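14 January 2023

Back at the bench after two weeks flat on my back, so this is partly catch-up and partly me writing things down before I lose them again. Still get winded on the stairs. The cough is mostly gone, the fog isn't - I read the same line of the Stulero protocol four times this morning and then went and made tea instead.

Anyway! The recovery diaries. For anyone joining late, we're asking people who had a rough time with Covid to keep a daily log of sleep, walking, heart rate and how wiped out they feel on a scale of one to 10. The Niststead group started theirs in November, and I finally got their first full batch open today. It's messier than I hoped, in ways I sort of expected (I filled one in myself last week and missed two evenings, so I can't throw stones).

First thing: the step counts. Whoever set up the export has the wrist units rolling over at 3 a.m. instead of midnight, so anyone who's up in the night pacing gets those steps dumped on the day before. One woman goes from 2,000 steps to 3,000 on what she calls her worst day of the month, and I spent ages thinking that was interesting before I spotted the clock setting. Grr. I've asked Lazăr to re-export the lot with the day boundary fixed. Until that comes in, please don't plot anything from the old folder.

Second thing, the tiredness score. Half the people treat 10 as "feeling great" and the other half treat it as "can't get off the sofa." The wording on the sheet really is awful, I just reread it, and I think I wrote it. Hollis Fitzsimmons wants to phone everyone and ask which way round they meant it. I'd rather go through the free text notes first, as most of them give it away ("slept all afternoon, 9"), and only call the ones we can't work out.

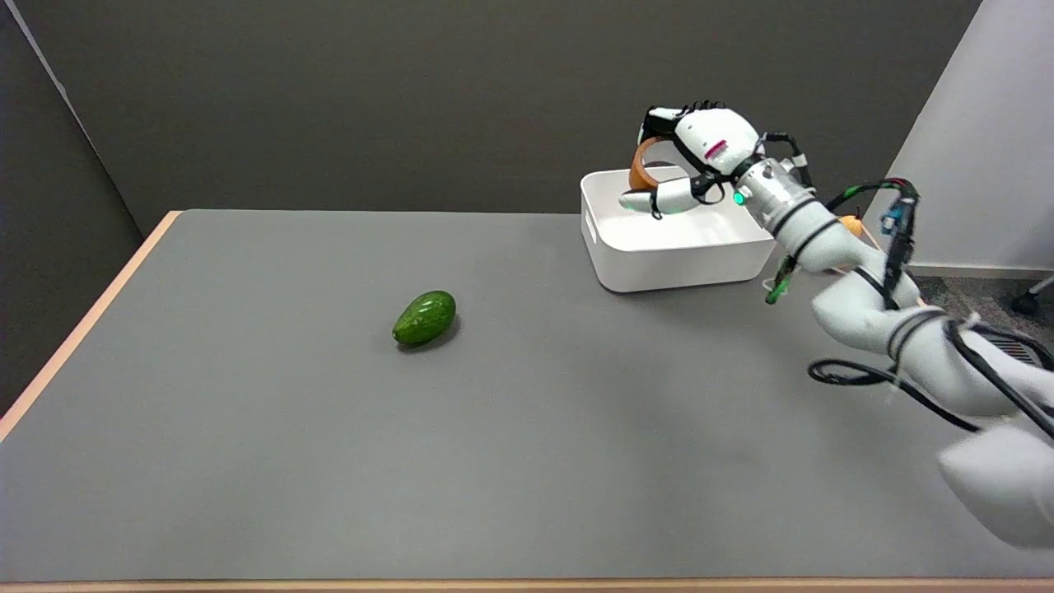

Avocado on the gray table.

The notes themselves are the best part, by the way. People write so much more than we asked for! There's one man who puts down every single thing he could smell that day, starting with nothing at all, then bleach, then toast, then his dog. I'd love to do something with those but they don't fit anywhere in the database. Made a new column called "other" and pasted them in, which future me will hate.

Resting heart rate looks okay so far. It stays high for up to 7 weeks in the people who were in the hospital, then drifts down, but I haven't taken out the ones on beta blockers yet, so don't quote me. The Wirnia chest straps keep dropping out when people lie on their side. Same fault as last time. Switched the two spare straps to the older firmware and I'll sleep in one tonight to see if it holds.

To do:
- new wording for the tiredness question, with "worst" and "best" printed at the ends
- list of who's on beta blockers, ask Hollis
- chase Lazăr for the re-export
- more batteries for the straps
- go home before five, doctor's orders (it is already twenty past)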